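Ekow Gyamfi
22 January 2026

I have been meaning to write this up for ages, so forgive the long thread. It's about church coffee hour, office coffee hour, any coffee hour really, and what I've picked up from running one for longer than I ever planned to. Get yourself a drink first, there's a fair bit of it.

Ours happens after choir practice, in the room behind the stage at the Plamadari Hall. It started because Benedicta Kyei brought a flask one cold night and four of us stood by the radiator and talked until somebody's ride honked from the street.

The next time she brought two flasks. The time after that Fletcher brought shortbread, and then I'm afraid I said the fatal words, which were "I could bring the cups." If you say that in front of a choir you are in charge of coffee for the rest of your natural life.

So, coffee itself. People get very worked up about this and I used to be one of them. I had a hand grinder! I stood there cranking it through the whole alto section's small talk. It made lovely coffee for the first three people and everyone else drank water.

Now I buy the medium roast in the big bag from Zeleke, the little grocery next to the dry cleaner, and I brew it in the hall's old urn. It holds enough for the whole choir and whoever they've dragged along. Medium roast keeps the peace. The dark roast people sigh a bit and the light roast people sigh a bit and they all drink it.

On strength: go a little stronger than you'd like it yourself. People who want it weaker will add milk or hot water, and they're happy to. I made it too weak my whole first month and everyone was so polite that I only found out from Nana Osei's mother, who is 81 and doesn't bother with polite.

Do make decaf. I put it off because I thought it was one more thing to carry. Then I made a small pot and it was empty before the regular was half gone. Evening practice! Of course it was! These are people who want to sleep.

Mark the decaf pot clearly. I tie a piece of orange yarn on the handle. We had one evening with no yarn and Ebenezer Agyeman, our lowest bass and a man who goes to bed at nine, texted me at two in the morning to say he had reorganized his spice drawer.

Tea is easier than you think and also harder. Easier because it's bags and hot water. Harder because tea drinkers have been let down so many times that they arrive braced for it. Have water that's properly hot, have real black tea, have one mint and one ginger. Skip the variety box with the fruit flavors, you will own the hibiscus until you die.

Milk. I bring whole milk and oat milk and I've quit apologizing to the almond people. Keep them in a bowl of ice if you don't have a fridge close by. Our fridge is down a flight of stairs and shares a shelf with the pottery class, who label everything, including once a lemon.

Sugar goes in a jar with a spoon tied to it. I tried packets, and they were tidy for one evening, and then there were little torn corners in the hymn books for weeks. Fletcher Brunton found one inside his folder at Easter.

Now food, which is where it can all get out of hand, so let me tell you about the Cake Year.

The Cake Year began with Nana bringing a lemon loaf. Beautiful lemon loaf. The week after, one of the sopranos brought a layer cake, and you could feel something shift in the room. By August we had a three-tier thing with sugar flowers on it, for no occasion whatsoever, and two people had stopped coming because they felt they couldn't turn up empty-handed.

That made me so sad when I heard it. One of them told me in the parking lot, kind of laughing, that she couldn't keep up with the baking. She only wanted to sing and have a cup of tea. I went home and thought about it all night (possibly I'd had the wrong pot again).

So we made a rule, and it's the only rule we have. One person brings one plain thing. Cookies, a loaf, a bag of clementines, a box from the store. If it's your birthday you may have frosting. The sign-up sheet hangs by the door with a pencil on a string and there's room for exactly one name per night.

It fixed it, mostly. The sopranos still get a glint in their eye around the holidays. And the two who'd stopped coming are back, and one of them brings store-bought ginger snaps every time it's her turn and they're the first thing to go.

Something about where you put the table, because I got this wrong for ages too. I had it against the back wall, which seemed sensible. What you get then is a long line of people facing a wall, and once they've got their drink they turn around and find everyone else already in a knot, talking.

Pull the table out so folks can walk all the way around it. Drinks on one side, food on the other. People bump into each other at the corners and say sorry and then they're chatting. I've seen a friendship begin over the sugar jar, and those two went to Portugal together last summer.

And put the chairs out, but too few of them! I know that sounds unkind. Set out enough for anyone who needs to sit, leave the rest stacked, and let people fetch more if they want to. With a full ring of chairs everybody sits down next to whoever they came with and that's the evening done.

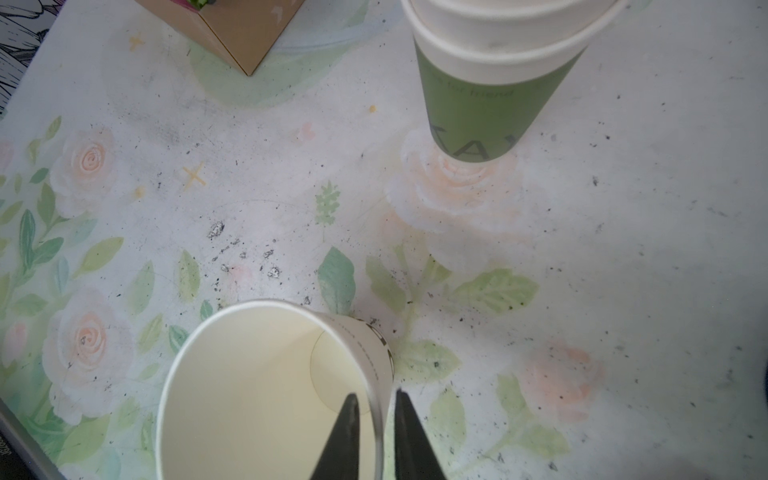 Money, since people always ask me. There's an old tea tin with a slot cut in the lid. I don't watch it and I don't mention it. Some nights it has five dollars in it and some nights it has a good deal more, and over a season it has come out close enough that I've never had to make a speech. I did come up short the winter we bought the second urn, which cost 200 dollars, and Benedicta just quietly passed a hat down the tenor row.

About new people, and this is the part I care about most, so bear with me. A new singer at choir practice has something to do for the whole evening. They have the music in front of them and somebody's elbow next to them. Then practice ends and they have nothing to do with their hands, and that's when they slip off home.

So I ask them to help. Nothing big. "Would you mind carrying the milk?" or "could you hold the door for me?" I was a bit shy about it, asking strangers to do chores, but I've never had one say no, and most of them look relieved. Ebenezer came to us that way. He carried a tray of mugs through on his first night and he's washed up after nearly every practice since.

Learn one thing about each person and ask about it next time. It doesn't have to be important. A bad knee, a cousin's wedding, a tomato plant. I write mine down in the car before I drive home, because my memory's a sieve, and I've decided that isn't cheating.

Also let people be quiet. We have a baritone who takes his coffee and stands by the window and looks at the street lights, and for his first few months I kept steering folks over to rescue him. He finally told me, very gently, that this was his favorite fifteen minutes of the week and he'd like to have it by himself. I felt like a fool! I now bring him a cookie and go away.

Cleaning up. Start before it's over. I don't mean whisking people's drinks out of their hands, I mean running the hot water in the sink while they're still talking. The sound of it does something. They begin to drift, and two or three of them drift in your direction and pick up a towel, and some of the best conversations I've had in my life were over that sink.

Rinse the urn while it's warm. Leave it overnight and you'll taste it for a month. Grounds go home with Nana for her roses, which are enormous and a little frightening.

A few people have asked if we ever considered hiring it out, and yes, we did once, for the anniversary concert, with 100 people coming. A catering outfit called Wevex did the drinks and they were prompt and pleasant and everything was hot. But the choir didn't know where to stand. Fletcher kept picking things up and being told, very nicely, that it was taken care of. He went and swept the stage in the end.

We do the concerts ourselves now. It's a lot of work and I grumble about it from start to finish, and Benedicta lets me.

If you're thinking of starting one, I'd say start with a flask and see who stays. Don't buy an urn yet. Try it for five practices and if you're still pouring for the same four people, well, that's four people who had something warm to drink and a talk before the drive home.

Someone's bound to ask for the ginger snap brand and I've promised not to tell, as she likes to let people wonder. Nana's lemon loaf recipe I can share, she's said yes, I only need to type it up from the card, and her sevens look like ones, so give me a few days.

And if you run one of these yourself, tell me how you do it! I especially want to hear from anyone who's solved the problem of the teaspoons. We had a whole drawer of them two years ago. I've checked with the pottery class.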